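4.2 Renewal pricing and customer retention

Motor policies sold by Dulley and Vellari were matched at renewal, giving a sample of 3888 households. Premiums rose most for those who had stayed over four years.
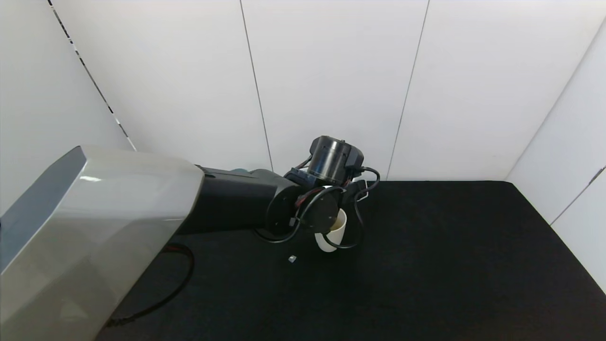 Switching was lowest among older policyholders, whose favoured channel was the telephone – a pattern also seen at Alo.

Figure 4. Workspace with black tabletop and white walls.

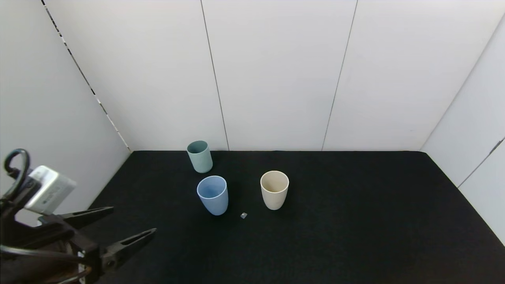 Erick Massawe
Lecturer in Insurance Economics

Loyalty discounts of $500 did not alter this result.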